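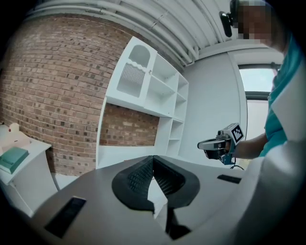
Hinata Kamata asked under my last post why we don't buy the arm first and sort out the rest later, given that the arm is the big number anyway.

Threads > Equipment > Odcombe budget

Latest Posts Replies Saved

Fair question. We did it in that order on the last project and I'd like to write down what it cost us. Short posts, one item each.

1/ The arm is the line everyone argues over. At Odcombe it came to less than half of the total once everything was in. The rest was mounting, guarding, spare fingers, cabling, training hours and a compressor we had forgotten.

2/ For the new budget we are starting with hand-held grippers. A person holds one and does the task with it. We get recordings, and we also find out which jobs a two-finger gripper can do at all before we pay for something to move it.

3/ Finger pads are a consumable. Put them on their own line. I have 15 pairs down for the first year and I expect to be wrong. Last time we had none budgeted and they came out of the travel money.

4/ Cables too. Buy two lengths of each. The short one is always too short once a person stands up and turns.

5/ Quotes. Arkton came back in 6 days with a full parts list. Brollik took longer and was cheaper, but shipping and the mounting plate were left off. Add those and the gap is small. Ask both for the same list in the same order or you can't compare them.

6/ Labor. We planned 80 hours of operator time for the first round. That has to be paid time on somebody's schedule. If it is "when people are free" it won't happen.

7/ Storage and charging. Measure the shelf. We lost an afternoon moving bins at Odcombe after the cases arrived and wouldn't fit.

8/ So the arm decision is set for August. By then we should know the reach and payload we need. If the answer is a smaller arm, the savings go to a second set of grippers.

9/ Someone asked about leasing. We got one lease quote, through Okafor. Over almost two years it costs the same as buying, and you can't modify the wrist. I'd still lease if the job was short.

10/ I'll post the spreadsheet when the prices are confirmed. The tabs are a mess right now and two of the numbers are guesses.

Posted 6/23/25

Contact | Terms | Back to top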